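Ausbildung und Personal im Industriebetrieb
Skript zur Einheit 2: Die ersten Wochen im Betrieb

Schön, dass ihr wieder dabei seid! Letztes Mal ging es um die Auswahl und den Vertrag, heute machen wir dort weiter, wo viele Betriebe gedanklich schon aufhören: beim ersten Arbeitstag. Ich habe selbst lange in der Ausbildungsabteilung bei Oravec gearbeitet und bringe deshalb einiges von dort mit (nehmt es bitte als eine Erfahrung unter vielen, bei Rendon oder Zinden lief manches ganz anders).

Wer die Folien nicht zur Hand hat: Alles Wichtige steht auch in diesem Skript. Die Abkürzungen erkläre ich beim ersten Auftauchen, und was ich in der Vorlesung nur nebenbei erzähle, ist nicht prüfungsrelevant.

1. Die Zeit vor dem ersten Tag

Zwischen Vertragsunterschrift und Ausbildungsbeginn liegt oft ein halbes Jahr oder mehr. In dieser Zeit hören viele künftige Auszubildende vom Betrieb: nichts. Das ist schade und kann teuer werden, denn ein Teil bewirbt sich weiter und springt im Juli noch ab. In der Fachliteratur heißt diese Phase Preboarding, und ich finde das Wort scheußlich, aber ihr werdet ihm überall begegnen.

Bei Oravec haben wir drei Dinge ausprobiert. Ein Kennenlernnachmittag im Mai mit Eltern kam sehr gut an, vor allem bei den Eltern. Ein Brief mit dem Ablauf der ersten Woche war schnell geschrieben und hat uns am Telefon eine Menge Rückfragen erspart. Der Newsletter dagegen wurde kaum geöffnet, den haben wir nach einem Jahrgang wieder eingestellt.

Denkt außerdem an die langweiligen Sachen: Steuer-ID, Krankenkasse, Kontodaten, bei Minderjährigen die Bescheinigung über die Erstuntersuchung nach dem Jugendarbeitsschutzgesetz. Ohne die darf ein minderjähriger Azubi gar nicht anfangen! Ich habe es erlebt, dass jemand morgens mit Rucksack am Tor stand und wieder nach Hause musste.
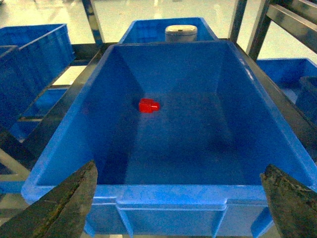

2. Der Einführungstag

Der Klassiker: Begrüßung durch die Geschäftsführung, Werksrundgang, Sicherheitsunterweisung, Mittagessen, Gruppenfoto. Dagegen ist nichts einzuwenden, nur die Reihenfolge und die Länge machen viel aus. Zinden hat in einem August 45 neue Auszubildende gleichzeitig begrüßt, bei einer Belegschaft von 560 Leuten. Der Vortrag der Geschäftsleitung war für 20 Minuten angesetzt und hat den halben Vormittag gedauert. Gefragt hat danach niemand etwas, alle wollten in die Kantine.

Mein Vorschlag für den Vormittag, den wir in der Übung noch auseinandernehmen werden:

8:00 Uhr Ankommen, Kaffee, Namensschilder
8:30 Uhr kurze Begrüßung, danach gleich in Kleingruppen
9:15 Uhr Rundgang, geführt von Azubis aus dem zweiten Lehrjahr
11:00 Uhr Unterweisung Arbeitsschutz, erster Teil
12:00 Uhr gemeinsames Mittagessen

Die Azubis aus dem zweiten Lehrjahr sind hier der wichtigste Punkt. Sie wissen noch genau, was man am Anfang nicht versteht — wo man sich krankmeldet, wen man duzt, wann man in der Werkstatt sein muss. Ausbilder überspringen so etwas gern, weil es ihnen selbstverständlich vorkommt. Mir ging das genauso.

3. Patenschaften

Eine Patin oder ein Pate ist eine feste Ansprechperson neben der Ausbilderin oder dem Ausbilder. Wichtig: Paten bewerten nicht. Sobald der Pate auch den Beurteilungsbogen ausfüllt, fragt ihn keiner mehr, wie das mit dem Berichtsheft gemeint war. Rendon hat das im ersten Anlauf vermischt und musste das ganze Modell neu aufsetzen.

Legt Patenschaften auf die Probezeit an, also nach dem Berufsbildungsgesetz auf mindestens einen und höchstens vier Monate. Wer sich danach noch versteht, redet sowieso weiter miteinander. Und gebt den Paten Zeit dafür, die im Schichtplan auch wirklich steht.

4. Berichtsheft und Rückmeldung

Das Berichtsheft (offiziell: Ausbildungsnachweis) ist eine Zulassungsvoraussetzung für die Abschlussprüfung und wird trotzdem überall stiefmütterlich behandelt. Es darf schriftlich oder elektronisch geführt werden, und zwar während der Arbeitszeit. Wir haben dafür die Software Zitier benutzt, mit der man Einträge direkt kommentieren kann. Das hat gut geklappt, solange die Ausbilder auch kommentiert haben...

Führt das erste richtige Gespräch nach zwei bis drei Wochen, nicht erst kurz vor Ende der Probezeit. Fragt nach konkreten Tätigkeiten. Auf »Und, gefällt es dir?« bekommt man immer ein Ja.

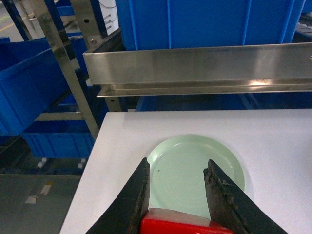
Zwei schwarze Greiffinger vor einem mintgrünen Teller

Aufgaben bis zur nächsten Einheit

Entwerft einen Ablauf für die erste Woche in einem Betrieb eurer Wahl, eine Seite reicht. Überlegt dabei, welche Themen der Arbeitsschutzunterweisung am ersten Tag sein müssen und welche warten können. Lest bitte auch die Paragrafen 13, 14 und 20 im Berufsbildungsgesetz, die brauchen wir beim Thema Probezeit und Kündigung. Abgabe wie immer über den Kursordner.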